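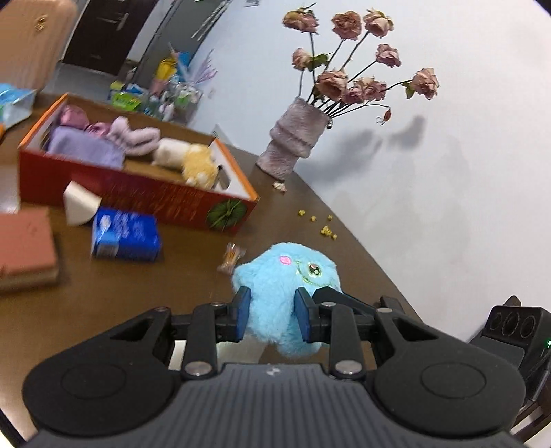
Orham Community Library has opened its annual collection of soft toys and small household goods, which will run through the end of November in the first-floor reading room. Residents may bring donations to the sorting table during regular opening hours. Plush toys are placed together in boxes for the children's shelf, among them a red cardboard box holding a cream-colored toy and a yellow-and-white one beside a folded lavender towel, with a fluffy light-blue toy with a pink embroidered cheek now joining the collection. Dried roses in a tall mauve vase stand behind the box. Books, cartons and packaged items are handled separately and should be given to staff at the desk.

The collection is organized by the library in cooperation with the Grotier Family Center, which will distribute the donated goods to 42 households registered with its winter program. Each household will receive one box containing toys suited to the ages of the children, together with a towel or small blanket and one book. Families already registered do not need to apply again. New applications are accepted at the Center until 21 November 2023.

"We ask that toys be clean, complete and ready to give," said Syafiqah Hidayat, who coordinates the collection for the library. "A toy with a missing eye or an open seam can still be accepted if the donor tells us at the desk. We have a repair evening planned, and many of these items need only a few stitches."

The repair evening will be held in the Ozoliņš Room and is open to adults and to children accompanied by an adult. Needles, thread and stuffing will be provided. Places are limited to 22, and names may be left at the information desk or given by telephone. Participants who wish to use their own sewing machine should mention this when registering.

Donors are reminded that the library cannot accept battery-operated toys, toys with detachable magnets, opened cosmetics or food of any kind. Sealed toiletries are welcome. Items should be brought in a paper bag or an open box, and donors are asked to remove price labels. Large toys that do not fit into a standard box may be delivered directly to the Center on Sovine Street.

Last year's collection brought in enough goods to fill 100 boxes, according to figures presented by the Center. Those not needed for registered households were passed to the children's ward and to two local preschools. Algirdas Lūse, head of family services at the Center, thanked residents for their support and noted that books for children under 3 remain in short supply.

Goods that have not been assigned at the close of the collection will be kept at the Center for families who register during the winter. Further information is available at the library information desk.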